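Teodora Omerović on leftovers, lunch shelves and why she quit menu planning

Caught her at 2 in the afternoon, between the lunch cleanup and a delivery she said would be late. It was late. So we got longer than planned.

Teodora Omerović runs Mistura, the community kitchen on the ground floor of the old Irgate print works. Pay what you can, one hot dish, one cold, soup when there's soup. She started it out of her own apartment, cooking for neighbors on her landing, then the landing below, then the whole stairwell. "People were leaving containers outside my door with tape on them. Names on the tape. I thought, okay, I need a bigger pot."

She got the bigger pot. 50 quarts, bought used from a hotel, dented on one side. It lives on the back burner and apparently doesn't fit in the sink.

No menu on the wall. There was one the first year, typed up and everything. "I hated it. I'd write lentils and then somebody brings me a crate of zucchini at nine in the morning. What am I going to do, tell the zucchini to come back?" So now the dish gets written on a strip of butcher paper at 11, and if you want to know sooner you have to call, and she doesn't always pick up.

Most of what she cooks comes from Nechyporuk, the wholesaler across the rail yard. Bruised stuff, short dates, cases with one crushed corner. She used to pay for it and now mostly doesn't, though she sends back bread. Was that a formal deal? "No. I sent bread once to say thanks, and the next time the driver asked where the bread was. So that was the deal."

She talks fast and she chops while she talks, and twice I lost the end of a sentence to the knife. Onions first. Always onions first, she says, even if you don't know what you're making yet.

I asked about money because everyone does. She pulled a spiral notebook out from behind the flour and read off last month, October, without being coaxed. 2,444 meals out the door. $555 left over after rent, gas and the dish soap, "which is insane, the dish soap, write that down." What happens to the $555? Goes in the oven fund. The oven has a door that won't stay shut — she holds it with a folded towel and a chair.

Fruit is the one thing she is strict about. It never gets cooked unless it's past saving, and it never gets put behind the counter. It goes out where people can reach it without asking.

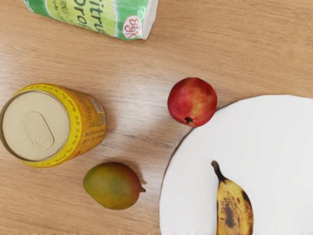 A banana on the plate, a mango and a pomegranate beside it.

"Asking is the hard part," she said. "Somebody will take soup if I hand them soup. They won't ask me for a second anything. Kids will, grown men no." She had an uncle like that, she said, would walk two miles home before he'd ask for a ride. So there's a shelf by the door and what's on the shelf is yours, and she makes a point of having her back turned when folks are leaving.

Does it get abused? Long look at me over the onions. "By who? Somebody took four pears? Good. They had pears."

Her mother taught her to cook but not on purpose. The kitchen was small and the only warm room, so homework happened there and you picked things up. Stuffed peppers, bean soup, a cabbage pie she still can't get right. She's tried it with three diferent flours. "My mother says it's the water. It's not the water. She left something out and she's not going to tell me."

The other name that kept coming up was Stuva, the bakery school two streets over. Students come in the mornings and use the Mistura counters for practice, which is where the bread comes from. Some of it is very good. Some of it, her words, you could tile a bathroom. All of it gets eaten — the hard ones go to crumbs or into the soup with garlic.

What she wants next isn't a second location, and she's tired of the question. People keep suggesting it like it's a present. She'd like the oven. She'd like one day off when her phone doesn't ring. And a real hood over the stove, since the one they have now mostly makes noise.

Then the truck was in the alley and she was up, wiping her hands down her apron, yelling to somebody in back to prop the door. Eleven cases of celery. She'd ordered none.

"Well," she said, already cutting the tape. "Do you like celery?"

Mistura serves from noon untill the pot is empty. Use the side entrance, the front one sticks.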